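Play kitchen library opens second location in Praranstead

Share 41 Comments 6

PRARANSTEAD – Families in Praranstead can now borrow toys from a second toy library, which opened Tuesday in the former shoe store on Workneh Street. The new branch has 375 items on its shelves, with more to be moved over from the main location in Busus before the end of September.

Toy library director Howard Hartley said demand for pretend food, tea sets and other play kitchen pieces had outgrown the space in Busus, where sets were being kept in a back hallway. Those items will now be based in Praranstead. Building blocks, puzzles and ride-on toys will stay in Busus.

"People were driving across the county and finding the thing they wanted was already out," Hartley said. "The kitchen sets go first every week. We had a waiting list for them all winter."

Members can take home up to four items at a time and keep them for three weeks. A family membership costs $41 a year and covers both locations. Families who receive food or housing assistance can join free by showing a current benefits letter at the desk.

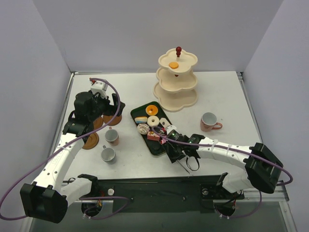 Sets with many small parts are packed in clear zippered bags with a printed list inside the front pocket. Borrowers are asked to check the list at the desk before leaving and again when they bring the bag back. The library does not charge for one or two missing pieces, but a set that comes back badly short may be billed at half its replacement cost.

Small-part sets are not lent to homes where the youngest child is under three. Hartley said the rule has been in place in Busus for years and that staff will suggest other toys to parents of younger children.

The library made 2,254 loans last year from the Busus location, its highest total so far. The new branch was paid for with a $2,000 donation from Gorkex, a packaging company with a warehouse near the rail yard, along with membership fees and money raised at the spring yard sale. The landlord has agreed to a reduced rent through the first year of the lease.

Not everything is finished. The restroom is still waiting on a new door, and parking behind the building will be closed while the lot is repaved. Visitors can use the metered spaces on Workneh Street or the public lot by the post office – the first hour there is free.

The library accepts donated toys in good condition, but not stuffed animals, car seats or anything that has been recalled. Battery toys should be dropped off with the batteries taken out. Donations are accepted at the Busus location only until the Praranstead storage room has shelving.

The Praranstead branch is open Tuesday through Friday from 10 a.m. to 5 p.m. and Saturday from 9 a.m. to noon. Items borrowed at one location may be returned to the other, though Hartley said it could take a few days for them to show as returned on a member's account.

6 Comments Share this story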